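Tinderside opens packing-task recordings to outside research groups

April 2019 - Tinderside, which builds handling equipment for small-parcel packing, said it will share 700 recorded demonstrations of box handling with university and industrial groups working on learned manipulation. The recordings form the first part of Welia, a data set the company has been assembling since September.

Each demonstration is one attempt at a short task, performed by an operator who controls the arm remotely. Joint positions, gripper opening and wrist video are stored on a common clock. The tasks include folding a flap, placing a cable in a box and moving a box across a cloth-covered table. Failed attempts are kept and labeled as failures.

"Most of the work is in the labels," said Sheila Bellamy, who manages data collection at Tinderside. "An operator can record a fold in under a minute. Deciding where the fold starts and ends takes longer, and two reviewers will often disagree by several frames."

Operators complete 8 hours of practice before their recordings are accepted. Tables are not cleared to a fixed standard between attempts, and item positions are changed by hand. Bellamy said early sets recorded on a bare, tidy surface gave policies that stalled when a box was rotated or a stray item was left in view.

Wrist views of the table and the room beyond it, Welia collection area:
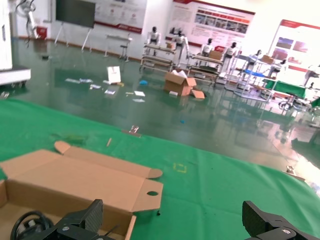
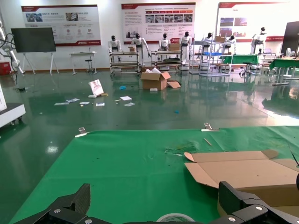

A further 200 demonstrations have been held back as a test set and will not be distributed. Groups may submit a trained policy, which Tinderside will run on its own hardware and score for task completion and time. Results are returned with the full logs.

The file format was defined with Prenska, which also supplies the storage and the playback tool. Liyanage is responsible for checking calibration records - six of the early sessions were withdrawn after a camera offset was found, and they are being recorded again.

Access is by written application to the Tinderside data office. Applicants should state the arm and gripper they use and whether they need the raw video or the reduced version.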